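Long service lunch at Astedby

Well, what a lovely afternoon that was! For those of you who couldn't get away from the phones in November, the long service lunch was held in the upstairs canteen at Astedby, and I think it was the fullest I have ever seen that room. Severin Fuchs from Dispatch was our guest of honor, marking 19 years with Karent - he started on the old Gisler contract, when all the orders still came in by fax, and he has trained a good many of the people who were sitting there clapping for him.

Severin was given a watch and a voucher for $775, which he tells us is going toward a new canoe (his wife may have other ideas, so we'll see).
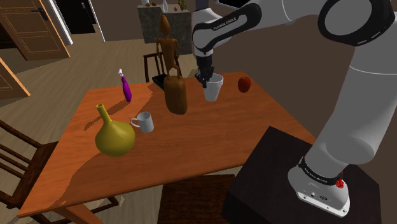
Robot arm over a wooden table.

We also passed the hat for the children's hospice, and the final figure, with the raffle and the cake stall added in, came to $2,612. Thank you so much to everyone who baked, and to the Pister office for sending over that enormous ham.

If your own anniversary falls in the spring, please let Human Resources have your start date before the winter break, as the records from the Gisler days are a bit patchy. And if you went home with somebody else's gray umbrella, it's wanted back at the front desk.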